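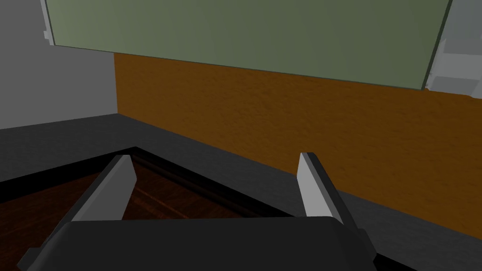 Got back from the Tundby radio swap meet on Saturday night with sore feet and a trunk full of coax, so I figured I'd write it up while I still remember it. I left Tosandale before sunrise and the gates were already open when I pulled in. They had 270 tables booked, mostly ham gear, with one long row of scanner and aircraft tracking folks that I pretty much moved into for the morning!

The Plindden club had a receiver running off a little whip antenna on a mast, and they let me swap in my own filter to see what it did. Way fewer junk messages (there's a cell tower right behind the parking lot, so it was a fair fight). I ended up buying 2 filters from them and a beat-up power meter that may or may not work.

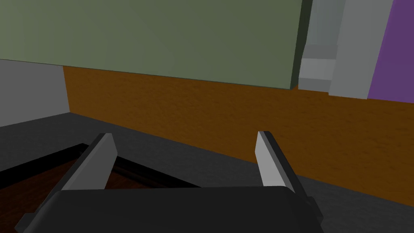

The antenna talk was next - standing room only, and the guy's slides were tiny, but I finally get why my feedline loss is so bad. Lunch was a hot dog. Next year they're moving to the Henao fairgrounds, and I've already asked for a table near the door.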